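Nornard Workshop Releases Build Files for Didora Two-Arm Bench Robot

1 Jul 2026

Nornard, a member-run shared workshop, today released the build notes, wiring drawings and control software for Didora, a two-arm robot set up at a table in the workshop's ground floor bay. The files are free to download and may be modified for noncommercial use.

The release covers the joint controller firmware, the calibration routine, the bench layout and a log of faults recorded during the build. It does not cover the arm hardware, which was bought secondhand and is not a Nornard design. Members rebuilt the control side, replaced the hand wiring and wrote a new motion planner called Treloar.

Treloar runs on a single desktop computer and updates joint targets every 82 milliseconds. Speed is capped in software. A separate stop circuit cuts motor power and does not depend on the planner.

"Most of the hours went into cables," said Krishnamoorthy Nair, who led the electrical work. "The hand cable has to follow the wrist through its full turn without pulling on the connector. We rerouted it four times. The current route is in the drawings, along with the three we dropped."

Bench work uses common household and toy items. Each task is confined to a work area taped on the tabletop, and the planner takes the tape corners as its reference points.

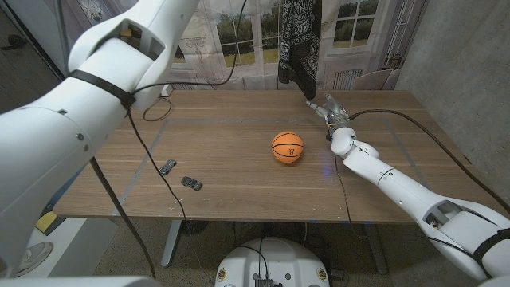 Didora at the Nornard bench, right hand extended toward a hanging patterned cloth. A small basketball and two toy cars are on the table.

Cloth remains the hardest material for the system. Rigid items such as toy cars keep their shape between readings, and the planner can reuse a stored outline. A hanging cloth has to be measured again before every reach. The May software build added a slower approach for the last part of the motion, with the fingers held open until the hand stops.

Nornard logged 3,003 reach attempts before fixing the current settings. The first 800 were made with the old calibration routine and are kept in a separate file. The log lists joint positions, target type and stop events for each attempt.

"Anyone copying the build should read the fault log before the drawings," said Divya Gounder, who maintains the software. "The early calibration drifted as the shoulder joints warmed up. The new routine checks for drift at startup and again after a rest period, but it still needs a person to confirm the zero position."

Planned work includes a shorter startup check and support for Voletti, the workshop's own fingertip force sensor. No date has been set for either.

The files are available from the Nornard project page. Fault reports should include the software build number and the startup log. Bench visits are by appointment through the workshop office.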